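Rakena Building Tenants' Meeting – Minutes
Thursday, 2:00 p.m., ground floor

Present: Bogdan Vasiliu (chair), Kylie Kerslake, Cameron Te Moana, Rattana Yimyam (minutes)
Apologies: Kiros Chala

1. Previous minutes
Accepted with one correction. The bike rack has 38 spaces, not 49.

2. Heating
Mustesska has quoted for replacing 14 radiator valves. Work to be done floor by floor, top floor first. K. Kerslake asked that tenants get written notice – agreed.
Action: B. Vasiliu to sign the quote.

3. Recycling
Glass pickup moves to the early slot. Grumby will supply new lids for the bins. Cardboard must be flattened.
Action: C. Te Moana to update the sign.

4. Room surfaces and wall paint
Pale walls to stay as they are. Marker residue on a white tabletop noted, third picture. Cleaner to be tested on a small area first.

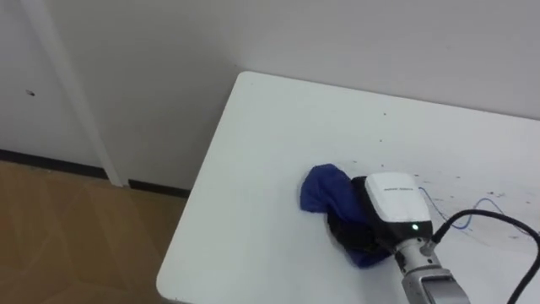
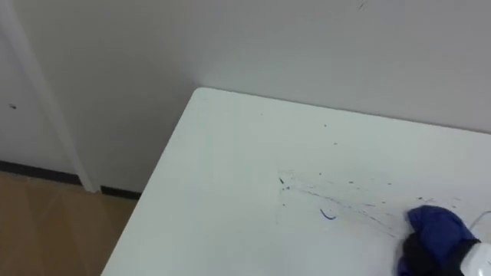
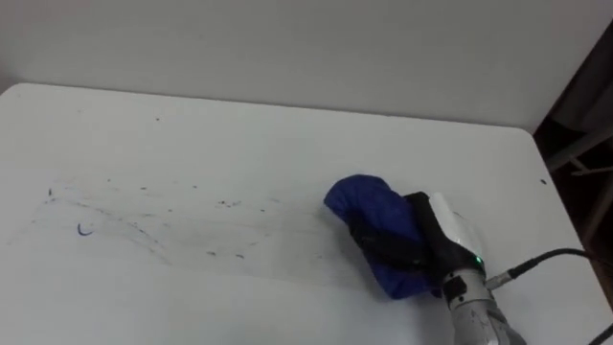
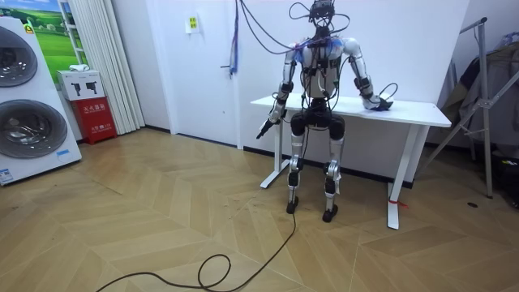 5. Front door lock
Uvavano to rekey the lock in November. Old keys to be returned to R. Yimyam.

Meeting closed 2:49 p.m.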